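Hand-held grippers: how many pairs to budget for?

Forum: Automation and Lab Gear > Buying and Budgeting

declan_h
Jul 2, 2026
We're putting in a budget request for hand-held grippers to record table-setting tasks. Quote from Ackroyd covers 2 pairs plus mounts. The bench is already built. My manager wants to know why one pair won't do and I'd like a better answer than "spares". Has anyone run a season on a single pair?

mcontreras
We did, at Plinham. It was fine until a cable let go at the connector, and then we lost 13 working days waiting on the part. Buy the second pair. If the money isn't there, drop something else.

Fundness
Disagree. A second pair sits in a cupboard getting old. Buy one pair and put the difference into finger pads, cables and a box of screws. Those are what wear out.

mcontreras
Depends on the failure. You can't fix a dead servo with a box of screws.

Fundness
No, but you can keep one servo on the shelf for a lot less than a whole gripper. Ask Ackroyd if they'll sell them singly. They did for us, though it took a few emails and the person we dealt with may have moved on.

wendy.hollis
What are people paying for pads? Nadgate had them at $200 a set last time I looked and I thought that was dear for foam and a bit of plastic.

declan_h
Same price on our quote. It's listed as a consumable, so it comes out of a different line and I can't move it across to hardware. Freight is extra.

Fundness
We cut our own pads. Colour and thickness don't match the originals exactly but they grip.

wendy.hollis
I wouldn't. Once the pads differ, your early recordings and your late ones aren't the same setup any more. Pay for the proper ones.

fumiko_h
Before you settle on numbers, list what people will be picking up. Our setup, for reference:
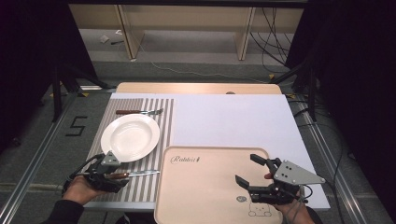
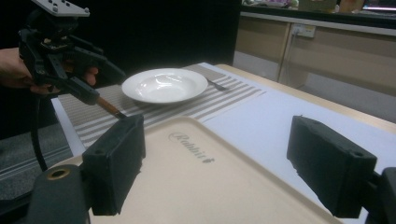
Pads are the line I'd raise first. We put in for 14 sets to get us through to the end of August, and I had to defend every one of them. Thin things and wide things ask for different grips, so between a table knife and a tray like our Rabbit one you're using the fingers at both ends of their range. The pad edge in the second picture is a bit frayed, so have a look at yours at that spot when you do your checks. I'm with Wendy on not cutting your own.

declan_h
Thanks, useful. I'll ask for one pair now, one spare servo and more pads, and list the second pair as an option for next year.

mcontreras
Get a delivery time in writing for that second pair, then.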